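3. Workcell and Task Set

3.1 Setting

The work reported in this paper was carried out as the project component of a one-semester undergraduate elective in manipulation. Students entered the course with one prior class in linear algebra and one in programming, and most had never operated an arm of any kind. Teams shared a single workcell, booked in blocks of 45 minutes. The short block was the main constraint on the design of the cell. A team that spent half of its time on setup had little left for data, and in the first version of the course (described in Section 2) this was the usual complaint in the written reports.

The cell was built around an arm with a parallel gripper, mounted on a perforated breadboard plate and clamped to a white table. The plate was not bolted down, and the clamps were checked at the start of every block. A team that found the plate shifted repeated the base calibration before recording anything. Two views are used in the analysis: an external view covering the arm and the table, and a wrist view looking along the gripper fingers. Figure 1 gives one of each.

3.2 Objects

The task set, which the students named Cenudura, draws on toys and household items. The central group is a wooden shape sorter with its pieces. It was selected for its tight fits and its mix of flat and curved faces. Bowls, small dishes, bottles, a cloth and a textbook serve as goal locations, obstacles or distractors, depending on the task card. Object positions were not fixed between blocks. Each card states only the relations that must hold at the start (for example, that the target piece is outside the box and that the opening is reachable), and the remaining layout is left to the team.

Cylindrical pegs were added in March at the suggestion of Ohemaa Arthur, who supervised the lab blocks. A slender peg held near its lower end tilts easily during approach, and the tilt is hard to judge from the external view alone. The pegs therefore separate policies that use the wrist view from those that ignore it.
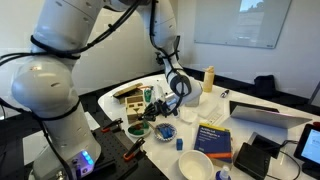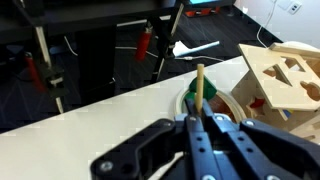 Figure 1. The shared workcell in external view (first) and wrist view with a peg between the fingers (second).

3.3 Demonstration Procedure

Each team collected demonstrations by teleoperation through an interface written by Joaquín Arancibia and referred to here as Seltine. One student drove the arm and a second kept the log. The two exchanged roles at least once per block. A demonstration began with the gripper open above the table and ended when the operator released the object and withdrew to a safe height. Demonstrations in which the operator regrasped the object were kept but flagged, and those in which a person reached into the cell were discarded.

After this filter the set contains 147 demonstrations, of which 125 were used for training. The remainder were held back for the offline comparison in Section 5. The split was made by team, so that no operator contributes to both parts. This choice lowers the offline scores relative to a random split, as is to be expected when operators differ in approach speed and preferred grasp height.

Cristóbal Navarrete and Cristóbal Ulloa annotated the recordings independently. Each marked the time of first contact, the time of lift and the time of release. Disagreements on lift were the most frequent, mainly for flat pieces that were dragged a short distance before leaving the table. These cases were resolved by taking the later of the two marks. Contact and release were seldom disputed, and the two marks were averaged.

3.4 Baselines

Two baselines were supplied to all teams. The first, Groner, replays the nearest stored demonstration after a rigid shift computed from the detected object position. The second, Daza, is a small behavior cloning network that takes both views and the joint state as input. Teams were free to modify either one or to write their own, and most began with Daza. Source code for both was handed out with deliberate gaps in the coordinate transforms. Filling these gaps was graded separately from the project and is not considered here.

Every submitted policy was run 3 times per task card. Lautaro Gallardo reset the cell between runs from a printed overlay of the starting layout. A run was scored as a success if the object was at its goal and the gripper was clear of it when the policy stopped. Partial credit was recorded for a completed grasp, but it does not enter the main results. Runs stopped by the force limit count as failures. Runs stopped by a communication fault were repeated, and the fault was noted in the log.

The scoring rule is strict for insertion. A piece resting in the mouth of the opening without passing through was scored as a failure, even where a light push would have completed the task. Two teams objected to this rule in their reports, and the results under a looser rule are therefore listed in the appendix alongside the original scores.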